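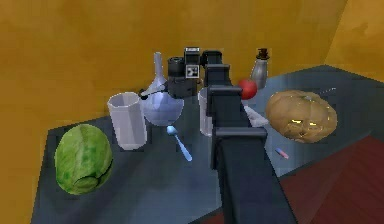 Home Opinion Local Archive Subscribe

Keep the paper bill

By Lovisa Skjelbred
06/12/2024

The water utility in Callville plans to stop mailing paper bills in March. Customers who want one will pay $15 a year. I think the fee should be dropped.

I pay most things online. The water bill is different. It sits on the kitchen table until someone deals with it, and everyone in the house sees the number.

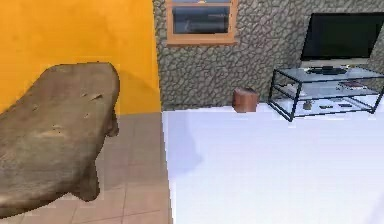 Yellow-orange wall and tiled floor.

Last spring ours came to $267, against a usual $18. A toilet had been leaking. My husband caught it when he opened the envelope. An email would have gone to my account, which I check when I remember to.

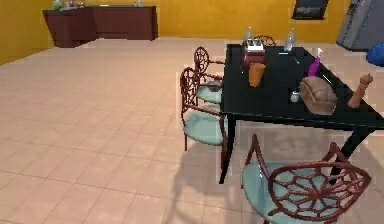
The utility says 531 households still get paper. That is a small group, and many of them are older. Charging them for a bill they are required to pay seems backward to me. Solberg tried the same fee and dropped it.

Postage costs money, and I don't dispute that. 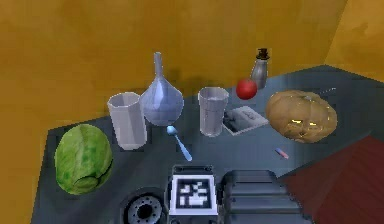

Spread over every account in town, though, it would hardly show. People who like email can keep it. The board takes comments until the end of the month, and mine is already in.

Comments

Kjell Åberg: My mother has no computer. Who is she supposed to ask?

anard_road: Went paperless years ago and never missed it. Still, the fee is petty.

Contact us | © 2024 Callville Opinion | Back to top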